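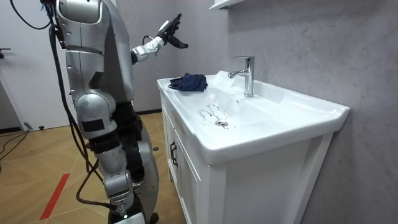 Femke Verhoeven objected, at the first planning meeting and at most of the later ones, that a washbasin is far too easy: it stays where it is, it has one right answer, and any policy that can't wipe it has no business being shown a kitchen. We record the objection because it shaped the rest of this section. Half of it was right. The basin did stay where it was.

4.2 Gathering the wiping examples

The wiping set consists of 52 demonstrations of a single household task: take up the cloth from the rim, wipe the dirt out of the bowl, and put the cloth back on the rim. Each was given by a human operator driving the humanoid through the Trestlow control rig. There were two operators, Henok Shiferaw and Roos Dewulf, working in alternating blocks of 10 minutes. Longer blocks were tried and gave tired, sulky strokes, which the learner then copied with great loyalty.

We use the word "demonstration" for everything between the operator's start and stop signals, including the parts that demonstrate very little. A good deal of a typical recording is spent with the hand open in the air above the bowl while the operator decides where to go next. In the first version of the set we trimmed these pauses, on the theory that hesitation is not a skill. The policy trained on the trimmed set moved off at once, with great confidence, in a direction it had plainly not thought about. We put the pauses back.

Dirt was the least predictable part of the set-up. Our written protocol for it went through several drafts. The first asked for "a natural distribution of soiling", and it soon became clear that each of us had a private idea of nature. Dewulf's basins looked as if someone had rinsed a pair of boots; Shiferaw's looked as if someone had thought about rinsing a pair of boots and then gone out. The final version says only that dirt must be put near the drain as well as on the open floor of the bowl, that it must be visible from the head camera before the start signal is given, and that the person driving must not be the person who put it there. This last rule matters more than it sounds. An operator who has laid the dirt knows where all of it is, and wipes patches that the cameras can barely pick out. The learner is then being taught to see through somebody else's memory.

The area around the drain stopper deserves its own paragraph, having taken up its own fortnight. The stopper is round and bright, and it reflects most of the bowl. Early policies treated the reflections as something to be removed and went on polishing the metal with real commitment while the dirt beside it was left in peace. We dealt with this by asking for recordings in which the cloth passes round the stopper as well as over it, and by dropping from the set any recording in which the operator had been caught by the same mistake. There was more than one of these. Neither operator has admitted to any of them.
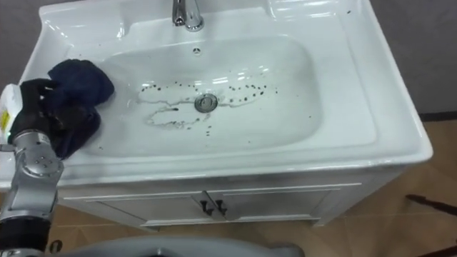 Figure 4. Head-camera view of the wiping task. The gripper holds the cloth against the left slope of the bowl; dark specks and smears lie around the drain stopper.

As Figure 4 suggests, the cloth is a difficult object to describe to a machine. It has no front, no top and no agreed shape. We chose a dark blue one for contrast with the white ceramic, and this made the cloth easy to find and did nothing at all for the folds. Grasps were therefore left to the operators, with no set grip point. Rónán Ó Riain had proposed folding the cloth into a neat square before every recording, and for a short time we did. The resulting policy was excellent with neat squares. Since the cloth is never a neat square after it has been used once, the policy could be relied upon for the first wipe of its life. From then on the cloth was dropped on the rim from a low height and left as it fell.

Water was handled in much the same spirit. The bowl was not dried between recordings, so streaks from one wipe could turn up at the start of the next. Pieter Cuypers argued for drying, on the sound principle that two recordings ought to begin alike. We took the view that a basin which is always bone dry at the start is a laboratory basin, and that we already had a laboratory. The cost is that some streaks are ambiguous: a thin grey line of water and a thin grey line of dirt look alike from the head camera, and our labellers at Konberg disagreed over them more often than over anything else. Such lines were labelled "unclear" and kept.

Two camera views were stored for every recording, one from the head and one from a fixed position covering the robot's back and the basin. The fixed view was meant for our own checks and was never shown to the learner. It earned its place by showing the cables. A cable that pulls on the robot while the arm reaches forward alters the motion slightly, and in the head view this comes across as a mysterious change of heart by the operator. Recordings with a visible tug were thrown out.

Of the 52 demonstrations, 13 were rejected for one of the reasons above or for the plainer one that the cloth had gone on the floor. We had expected to reject fewer. The rejected recordings were not deleted, and Section 5.3 reports what happened when they were quietly added back. The policy did become worse at wiping. It also became noticeably better at recovering after a poor grasp, a skill that the accepted recordings, being tidy, had given it almost no chance to learn. We have not settled what to do about this. Verhoeven's suggestion, that we set out to make mistakes on purpose, was tested for one afternoon, and both operators found that they could not make a convincing mistake while trying to.

Success was scored by a person looking into the bowl once the cloth was back on the rim, with three marks available: clean, partly clean, and moved about. The third mark was added on the first day of scoring. It covers the case in which all of the dirt is still in the basin and every bit of it is somewhere new.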